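Mevberg revises carton rules for parcel drop-off

Home › News › Local services

Mevberg will apply a single set of size and closure rules to corrugated cardboard parcels at all 7 municipal drop-off counters from March. The change replaces separate counter rules that had been in place since the counters were opened under different operators.

Under the revised rules, a carton may weigh up to 50 pounds if it is double-wall and up to half that if it is single-wall. Weight is taken at the counter, with packing included. Cartons over the limit will be returned to the sender before a label is issued, and no surcharge option will be offered. The old surcharge schedule is withdrawn on the same date.

The counters refused 2679 parcels last year, according to figures published with the notice. Failed bottom seams were the most common cause, followed by labels placed across a flap joint and cartons with old barcodes still showing. Water damage was recorded separately and is not included in the total.

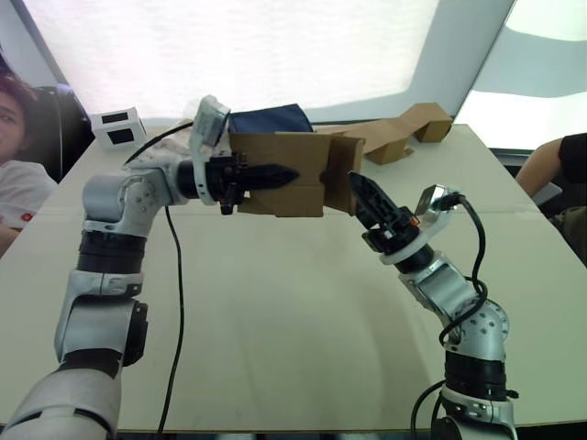
Side pressure is the subject of the longest section in the notice. Corrugated board carries most of its load along the vertical flutes, and a carton that stacks well can still buckle when it is squeezed across the panels. A brown cardboard box held clear of a table by its sides, with no support under it, depends on wall stiffness and on whatever the contents add from within. Senders are therefore told to fill voids up to the panel walls as well as up to the lid. Loose fill alone will no longer be accepted for items heavier than 5 pounds.

Tape rules have also been changed. The bottom seam must be closed with one center strip and two edge strips, each extending onto the adjoining panel. Paper tape is accepted if it is water-activated. Masking tape, string and household clear tape are not accepted on any seam. Reused cartons remain permitted, provided the corners are uncrushed and previous labels are removed or fully covered.

Flimau, which runs the counters on the east side of town, will stock two carton sizes at cost through the spring. Statari, the operator of the remaining counters, will sell tape and void fill but no cartons. Both firms are required to post the seam diagram at the counter and on the outside of the building.

Business senders with an existing account at the Fung Street depot may continue under their current packing terms until the account is renewed. Terms signed after the start of March will follow the new rules. Parcels already accepted and labeled before the change will be carried under the old ones.

The full notice, with the seam diagram and a table of board grades, is available at each counter.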